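# Subtitling a serial that changes language mid-sentence

The daily serial *Sandu* is broadcast from Nirham in seven languages, none of which is treated as the main one. A character may begin a line in one and finish it in another. Subtitles are produced by Roltwood, a small firm that took over the contract at the start of the current run. I spoke to its head of subtitling in November, by which time 263 episodes had been delivered.

The first question was what gets subtitled. The previous supplier covered only the speech that fell outside each region's majority language, so viewers in the south saw text come and go within a single line. "It was hard to read," she said. "The eye goes down, finds half a clause, comes back up and has missed the face. We now subtitle the whole line if any part of it switches."

That rule raised the volume of text considerably and made timing the main constraint. Each subtitle has a maximum of 2 lines. The translation is cut to fit before it is timed, and the cut is usually made by a different person from the one who translated it. "Translators protect their own sentences. The editor has no history with them."

A switch of language is marked by italics. Color was tested and dropped after viewers on older sets reported that they could not tell two of the shades apart. The italics begin at the word where the switch takes place in the subtitle, and word order often puts that somewhere other than the place where it happens in the speech. Roltwood accepts the mismatch up to a limit of 300 milliseconds. Past that, the subtitle is split.

"People write in about the splits," she said. "They think it's an error. It's the tolerance being applied."

Files are prepared in Paston, a timing program that assumes one source language for each file. The firm works around this by tagging every event by hand. A request for mixed-source files has been open with the developer since before the contract began. Asked whether she expected it to be met, she said she had stopped planning on it.

Loanwords take up the most discussion. A word borrowed long ago is not treated as a switch, but the languages borrowed at different times, and speakers disagree about what is still foreign. The firm keeps a list. Words are added on the agreement of two editors from different language teams, and removals follow the same procedure. "The list is conservative. If we change a word in one episode, the archive is wrong from that day back."

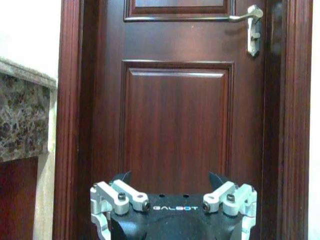 Household vocabulary makes up a large share of the list, and it is where the teams differ most. Several of the languages took their word for a door fitting from whichever trade supplied it, so a knob, a latch and a lever may have separate words in one language and share a single borrowed one in the next. The scripts rarely specify. An editor working from the page alone will pick the general term, and the general term can be wrong for a silver lever handle on a dark paneled door, which in the northern variety has a name of its own. Editors are therefore asked to check the picture before choosing, even where the line seems plain.

The same check applies to kinship terms, with less success. A single word may cover an aunt, an older neighbor and a shop owner, and the picture does not settle which is meant. The editors ask the script office. Replies come within the day on most weekdays and not at all on Saturday, when the weekend omnibus is being locked.

The omnibus has its own files. Scenes are shortened for it, and a subtitle timed for the daily edition can run across a cut. Roltwood retimes these by hand and does not reuse the result.

I asked whether any viewers had requested a version with no subtitles. Some have. The broadcaster's signal carries the text as part of the picture, and a separate track would need a change at the transmitter end. "That isn't our equipment," she said. "We supply the clean file as well. It goes into storage with the others."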